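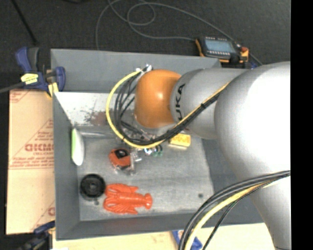
Agnes Tveit
Contributing editor, robotics and automation

Robot teaching by demonstration

Robot teaching by demonstration is the practice of showing a robot arm a task by moving it through the motions, either by hand or by remote control, and storing what it did. The stored motions may be played back as they are or used to train a program that can handle small changes in the task. It is also called programming by demonstration or, when the result is a trained program, imitation learning.

Methods

In hand guiding, also known as kinesthetic teaching, a person takes hold of the arm and moves it. The motors carry the weight of the arm and give way to light pushing. The joint angles are saved many times a second. Hand guiding needs little equipment, but a large arm is tiring to push, and the person's hands and body may block the cameras.

In remote control, or teleoperation, the person stands apart from the robot and steers it with a joystick, a tracked hand controller or a smaller copy of the arm. Camera views stay clear, and the recorded commands are ones the robot has carried out itself. The operator cannot feel the grip unless the controller pushes back, and new operators tend to close the gripper too early.

A third and older method uses the teach pendant, a handheld unit with a screen and buttons. The arm is jogged to a point, the point is saved, and the steps are repeated until the path is complete. Pendants are still used for setup and for stopping the arm even where the teaching is done another way.

Bin picking

Taking mixed objects out of a bin is a common task for demonstration. A toy lobster lying flat calls for a different grasp than a sponge-like block, and objects near a wall leave less room for the fingers. The bin is often clamped in place so that its position relative to the arm stays the same between recordings. Cables to the gripper run along the outside of many arms and need enough slack for the wrist to turn.

Recording sessions

A single demonstration is usually called an episode. In a bin-picking study at the Nidside laboratory, Holger Løken and Yuzuki Takeda recorded 343 episodes with 4 operators, and kept 50 aside for testing. Episodes in which an object was dropped were marked and stored separately.

Limits

A trained program copies the habits of its teachers, including pauses and needless turns. It may also fail when it meets a position that none of the demonstrations passed through. One remedy is to let the operator take over during a run and add the correction to the training set.

See also: Teach pendant; Gripper; Bin picking; Teleoperation

Last revised February 2024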